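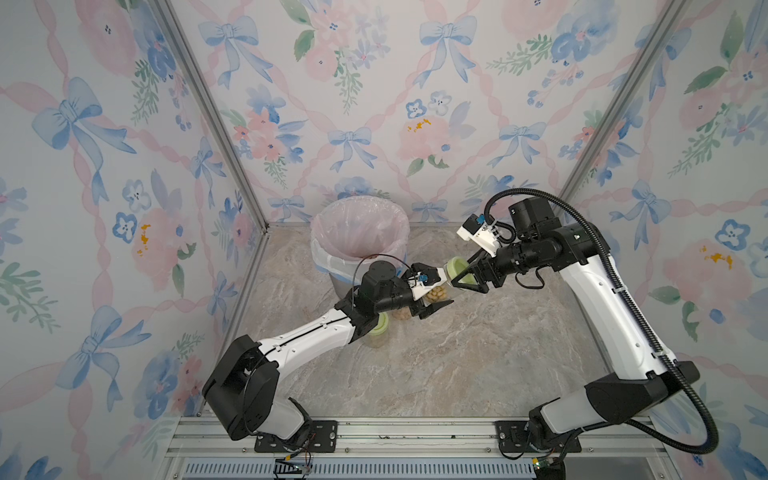

Will the arms cut people's hours on the packing side?
At our place hours stayed the same through April, but the work inside those hours changed a lot.

kuden_nights
Asking bc we got the email this morning. Small dry goods packer, 17 of us on the floor. Two arm cells coming, Plallero software. Manager says "nobody loses a shift." Heard that before. Anyone been thru it?

NeusaCaldeira
Been through it at Predanis. Nobody got let go, true. But the jar line was where you talked to people. Now one person minds the cells and the rest are spread out on labels and pallets. Quieter. I miss the table tbh

stefanec_fan
My wrists don't miss it. Five years of twisting lids, two cortisone shots. Let the thing have the lids.

NeusaCaldeira
Fair. Lids yes. I meant the company, not the lids

kuden_nights
who minds the cells? is it extra pay or just extra

Ankica Todorova
Extra at our site, but we had to ask for it. Went in with a list of what the minder does in a shift. Clearing spills, resetting, swapping parts, writing up stops. That list got us a separate grade. Wasnt offered. Do the list BEFORE they install, not after.

palletjack_ron
Disagree w/ the grade thing. Ours got a grade and then only the two people with the grade were allowed to touch anything. Everyone else stands there when it stops. I was on the line since 2017, know that product better than anyone and I can't hit reset.

Ankica Todorova
That's a training problem not a pay problem. Rotate it. We do everyone, five shifts each, then swap.

palletjack_ron
and if somebody doesn't want to? we have a guy 61, hates the tablet. He's good. He was the fastest hand we had. Now he's on cardboard

stefanec_fan
That part does stink

kuden_nights
ok so what happens with nuts. ours is mostly nuts in jars, they roll everywhere. manager keeps saying it'll handle it

NeusaCaldeira
Loose stuff is harder than anything boxed. In our first month we logged over 2429 stops. Some were nothing, one peanut where it shouldnt be. Got better. But somebody is walking over there every time, and they still count your pallets against the old target. Get the target changed in writing

kuden_nights
that's the first useful thing anyone's said to me all day. no offense to my manager

palletjack_ron
Also ask who sees the stop log. Ours has names on it. Whoever's minding gets the number next to their name like they caused it

Ankica Todorova
Same here till we complained. It goes by cell now, no names.

kuden_nights
Meeting is 2pm. Bringing the list, the target, the names thing. Will post what they say

stefanec_fan
ask about the lids for me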